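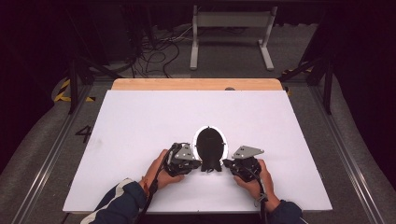 Oval on its feet, on the white board.

Home Explore Threads Saved Log in

Fernanda Tavares
May 3, 2024

1/ Clearing out the shelf by the window at the Nitbridge place. The first thing to come off it was the little oval stand-up piece with the rhinestones. A few people have asked how I clean these, so I'm putting it all in one thread.

2/ I work on the big table with a flat white board laid over the wood. It covers nearly the whole top, with a strip of wood left at the far side. I got it for cutting paper on and it stayed.

3/ A white surface is good for this kind of job. If a stone drops out you have a fair chance of finding it. On bare wood I lost two last year and had to order a bag of 52 from Pons to get two replacements.

4/ Wipe the board first, all of it, and let it dry. Old crumbs and bits of glitter look a lot like loose stones when you're tired. Specks you can't get off with a cloth are fine to leave. Mine has a few that have been there for ages. 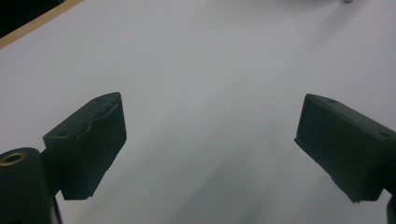 5/ DUSTING
Dry brush only to begin with. I use a soft makeup brush that has never had makeup on it. Go around the border slowly, one direction, then back the other way. Most of the gray stuff sits between the stones and the metal.

6/ Don't use your sleeve. Knit sleeves catch on the settings. I learned that on a piece belonging to Nomvula Makhubela and had to confess.

7/ For anything sticky, a cotton swab with a little water and one drop of dish soap, squeezed out until it's barely damp. The stones on cheap pieces are often glued, and water gets under the glue. Then a second swab with plain water. Then a dry one.

8/ Kagiso Mkhize asked about window spray. I don't use it on these. If you have to, put it on the cloth and keep it away from the edge. I wouldn't let any get in behind the front.

9/ THE FEET
Check them. A stand that small only needs one foot bent a little and the whole thing leans. Put it down on the flat board and push the top lightly with a finger. If it rocks, look at it from the side before you bend anything.

10/ I bend with my fingers first and pliers only if fingers won't do it. Tape on the pliers. The metal on this kind of thing is soft and it marks.

11/ Last step is a dry cloth over the middle. Hold it by the lower part, tilt it to the window, and look for streaks. You see them at an angle and hardly at all from straight on. 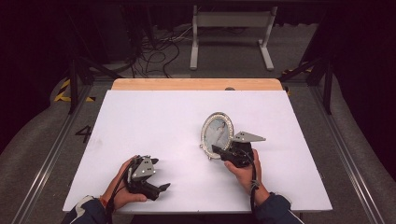
Then breathe on it, wipe once more, and stop. If I keep going I only put new fingerprints on the sides.

12/ Someone wanted to know what it's worth. I paid very little for it at the Dramness market and wouldn't expect to get more than that back. The stall had a tray of them, round ones and square ones too. I liked the oval.

13/ Karabo Swanepoel says the rhinestones are too much for a plain room. The room is pretty plain, true. It's going back on the same shelf, at the left end, away from the radiator.

14/ Question from Kamil Vávra about replacement glue. I use the clear jewelry kind in the thin tube from Fena. A dot on the end of a toothpick is plenty. Leave it overnight, lying on its back so the stones don't slide.

15/ If a stone has gone cloudy, cleaning won't bring it back. The backing has worn off and you'd need to swap it. Measure before you order. I ordered by eye once and they were all too big.

16/ The rest of the shelf is candle holders and a dish of buttons. The candle holders need the wax taken out first and I haven't decided between the freezer and warm water. I'll post that one in June when I'm back at the house.

253 reposts 1731 likes 47 replies

Contact Terms Privacy Back to top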